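# Simulate the room before you cut the aluminum

The Sellaleo build has taken up one bay of the Kilbridge shared workshop since July. It is a two-armed machine on a base, with parallel grippers, and its parts bill is larger than its owners like to discuss. My position, which has not been popular at the bench, is that a shop build of this size should spend its first weeks in a simulator, and that the simulated room should be ugly.

We use a small package called Brinero for this. It loads the arm model, a room and some loose objects, and renders from wherever a camera is placed.

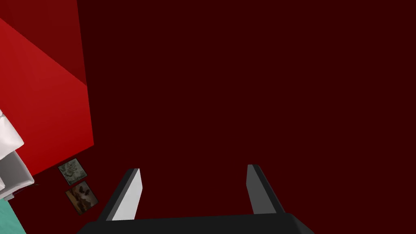
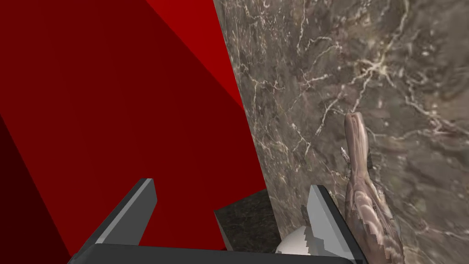
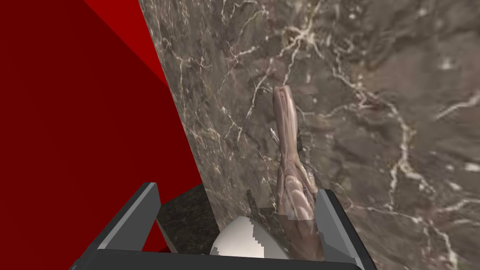

The first three look out over a gripper. The fourth takes in the body and the length of the room.

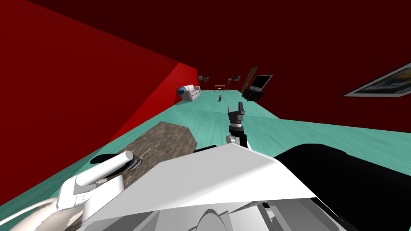

Does a home builder need a simulator before buying motors?

A builder can manage without one for a single arm bolted to a bench. Once the arm sits on a moving base, or there is a second arm beside it, the reach and collision problems are hard to work out on paper, and a free simulator will expose most of them before any money is spent.

## What the simulator is for

The common objection in the shop is that simulated grasping is fiction. I agree with a good part of this. In the third render the foot of the tall brown object seems to pass partly through the plate of the right finger, and part of its surface is see-through. A grip success rate computed under those conditions is worth very little, and I would not quote one.

It does not follow that the tool is useless. Grasping is the part a simulator does worst. Geometry is the part it does well, and geometry is where shop builds go wrong. Our first layout put the shoulders 300 mm apart. On the drawing this was adequate. In Brinero, the elbows met on any reach toward a shared point near the body, and moving the mounts in the model took less than an evening. The same correction on finished plates would have meant new plates.

Cable length is the second item. We had measured the wrist harness along the arm in its rest pose. Sweeping the wrist through its full range in the model showed the run was 134 mm short at the worst pose. Anyone can find that with string and patience, and the usual way is to find it with a torn connector.

Camera placement is the third, and the one I care about most. A wrist camera spends much of its life looking at large flat surfaces. The first picture above is mostly one maroon surface with no texture or marks on it. Any method that depends on tracking surface detail will have little to work with across that area, and I would prefer to learn this from a render than from a base that has lost its position beside the drill press. Real painted walls are not much kinder.

## Against pretty rooms

Several members have put effort into photographic materials, soft light and plausible furniture. I think this is misdirected at our stage. A room with flat red walls and stone texture pasted on whatever plane is handy has two advantages. It renders quickly on an old machine, and it tempts no one to believe the output.

Belief is the larger hazard. Ignacio Campos built a careful copy of the Kilbridge bay, with correct bench heights and shelving, and his planner ran there without a fault on a Wednesday afternoon. It failed in the real bay that evening. The floor slopes toward the drain, and the model's floor did not. I do not offer this as a criticism of his modeling, which was better than mine. The accuracy of the bench heights had led all of us to stop asking about the floor.

A crude room keeps the question open. When a wall or cabinet is just a red solid with flat facets, I remember that friction, backlash and floor slope are still unaccounted for. They go on a list, and the list goes on the wall beside the bay. Ours has 13 entries at present:

- Floor slope, measured at the four corners of the bay
- Gearbox backlash at both shoulders, loaded and unloaded
- Finger pad friction on glazed, painted and bare wood surfaces
- Supply voltage sag with both arms moving
- Wrist camera delay under full network load

The remaining eight are of the same kind and concern fasteners, mostly.

## Where I would spend the hours

A group with limited evenings should fix three things in the model and leave the rest rough. Link lengths and joint limits must match the parts as made, including the hard stops. Cameras must have the correct field of view and the correct mounting offset. Collision shapes should be slightly larger than the parts they stand for, so that a cable or a bolt head has somewhere to exist.

Masses can wait until the parts have been weighed. Textures can wait indefinitely. Lighting should be varied if a vision model is being trained and otherwise ignored.

I would also clutter the room a little. An object lying where the planner does not expect it is worth more than a correct bookshelf. In the wide view a small dark upright object stands by itself on open floor, straight ahead of the gripper. That is a reasonable first target. The mottled slab lying at a diagonal on the floor, nearer the body, is a better test of the base planner, since it forces a decision about whether a low flat thing counts as an obstacle. Our planner held that it did not. The real base has 2 mm of clearance at the rear skirt, and it would have disagreed.

## The cost argument

The remaining objection is about motive. People join a shared workshop to make parts. A month of looking at maroon planes on a screen is poor recreation, and two people left the Sellaleo group during ours. I count this as a real cost and I have no remedy for it beyond running the work in parallel. The gripper fingers can be printed while the shoulder spacing is still under argument. A wiring loom can be laid out on the bench with generous slack. The base frame can be squared and welded once its footprint is settled.

What should not go ahead is anything whose dimensions depend on reach. The Salem group, who lent us their joint models, cut shoulder plates first and have since cut them again. They work from the second set and keep the first under a monitor.

Our own plates go on the mill once the revised shoulder spacing has been through the full sweep with collision shapes enlarged. The harness is on order at the longer length. Members who want to run the sweep themselves can take the model from the shared drive; the joint limits file is the one dated last, and the older one should be deleted.

Krystyna Michalski
Kilbridge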